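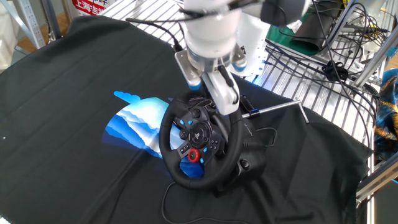

Stop Hiding the Waiting

Fanedier blog, January 10, 2022

Most robot software I have worked with treats time as a single number. A skill starts, a skill ends, and a log line says how long it took. If the number is small the skill is good. I think this is the wrong thing to measure, and it leads people to build the wrong tools.

Take turning a steering wheel with a two-fingered gripper. A planner sees one task. The controller sees at least four: get above the rim, come down to it, close, and follow an arc. Each has its own way of going wrong, and each has its own kind of waiting. The arm waits for a pose estimate. The gripper waits for the arm to settle. The planner waits for the gripper to say it has closed. Add those up and you often have more waiting than moving.

At our Ulville bench we use a small logging layer called Abubakari. It writes down every wait as an event, with the name of the thing being waited for. That is all it does. The first week we ran it on the wheel task, a typical attempt had 235 milliseconds of dead time between "arm settled" and "start descent." The motion planner was getting blamed for being slow. The delay was in a message queue that held 30 pose updates when it needed 2.

We had spent most of a month tuning the planner before that.

Why the approach matters most

The hover above the rim is where a lot of software quietly gives up information. The perception node knows how sure it is about the rim. The rim is black, and if it sits on black cloth the depth edge gets noisy, so the node is often not very sure. But the message it sends down the line is a pose and nothing else. By the time the controller gets it, a good guess and a bad guess look the same.

People answer this with a fixed pause. Stop over the part, sleep for 100 milliseconds, take another reading, go. It works well enough for a demo – and then it stays in the code for years. I have found these sleeps in every robot code base I have been handed, usually with no comment beside them.

A better rule is to send the uncertainty along with the pose and let the controller decide. If the estimate is tight, go down right away. If it is loose, wait, and log why. The code is longer by a page or so. I'd take that page.
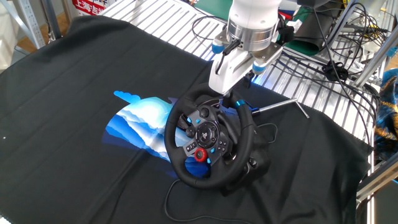

What I would ask for in a tool

The common reply is that engineers don't want more logs. I agree with that. The Plekdale test suite we used before this printed so much that we piped it to a file and never opened the file. A wait log is short if you do it right, because a wait with no named cause is treated as an error and fails the run.

The other reply is that learned policies make all this go away. They move the problem. A policy still gets camera frames late, still sends commands through a queue, and still has to share the bus with everything else on the cell. When it hesitates over a rim you want to know if the network chose to hesitate or if the last frame never came. From the outside those two look the same.

So my ask to anyone writing control tooling this year is a modest one. Make waiting a type in your system, with a cause and a limit. Refuse bare sleeps in code review. Show the waits on the same timeline as the joint positions, in the same window, so they can't be scrolled past.

We still have two bare sleeps left in our own gripper driver. They are on the list for January.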